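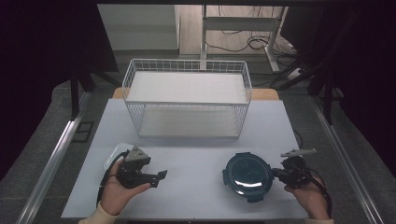 The white wire rack on the storage table, round teal lid in front of it

Search this site Search Go

Hosberg open day, Foselstead
Posted Friday, November 24, 2023

I'd been meaning to go to one of the Hosberg open days since June, when a friend came back from the summer one with a bag of seconds and a very smug face. So when the autumn one came up I booked straight away (£5, and you get a cup of tea out of it) and caught the 239 out to Foselstead with a sandwich and an empty rucksack. The bus goes all the way round Fatmont first, which adds ages, but it was a lovely clear morning and I had a window seat, so no complaints.

The building is a long brick one behind the station, much bigger inside than it looks from the road. There's a leaflet at the door saying they have 300 different kitchen things on file, everything from jam funnels to bread bins, and I think I tried to look at all of them in the first ten minutes! Slow down if you go. I missed the whole shelf of old cake tins and had to double back for it.

We started in the drawing office, where they have early sketches pinned up, and I liked those much more than I'd expected to. There was a colander that went through so many versions it ended up back where it began. Then down the stairs, past the packing benches, where they were folding boxes at a speed that made me feel quite tired, and on to the kitchen storage room. That's where I stayed longest, and where I'd happily have stayed until closing.

It's all about where things go once they've been washed up, which is a subject close to my heart. My own draining board is a disgrace. Lids everywhere, always the wrong ones, and a rack that tips over if you put a saucepan on the left. So I went straight for the table with the white wire rack on it. It's the sort with a flat level across the top and another flat piece lower down, and the light comes right through the bars, so it doesn't look heavy even though it's a fair size. I'd always thought of a rack as one layer of plates and that's your lot. With a shelf up top you could dry your bowls underneath and keep the flat bits and bobs above, and I stood there working out what would go where in my kitchen until somebody politely coughed behind me.

The lids got me thinking as well. I've got years of mixed boxes at home and the ones I reach for are always the round ones with the locking tabs, the kind you fold down at the side, because I can carry soup to work in them and trust my bag to survive it. 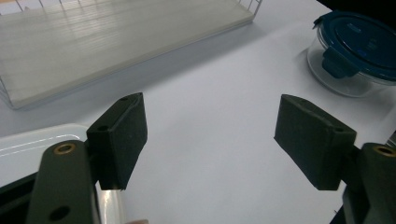
Glass is my favourite for the box itself. You can see what's in there without opening it, so the last of the curry gets eaten and doesn't turn up a fortnight later behind the pickles. It's heavier to carry, I know, and I've dropped one on the kitchen floor and found bits of it for a month. I'd still pick it over plastic every time. One tip I picked up from the talk in that room: store the boxes nested and the lids upright in a rack, like plates. I tried it when I got home and it took me most of an evening, but the cupboard door shuts now!

After that came tea in the Kan room, which is the old canteen with the big windows. Flapjack was 70p and very good, a bit chewy at the corners how I like it. The queue was long but it moved.

The seconds shop is at the end, and it's small, so try to get there before the lunchtime crowd. I came away with a sieve, two tea towels and a butter dish with a wonky glaze. No rack, sadly, as I couldn't see how I'd get one home on the bus. I've measured the space by my sink now and there's room if I move the bread bin, so I'll be back for the next one and I'll ask for a lift.

Practical bits: there's a ramp at the side door, the toilets are by the packing benches, and the stairs down to storage are steep but there is a lift if you ask at the desk. Bring cash for the flapjack.

More days out
Foselstead market in the rain
A walk up Fatmont and back down for chips
The button museum, second visit
Two hours in a pottery shed

Contact | About this blog | © 2023 All rights reserved | Back to top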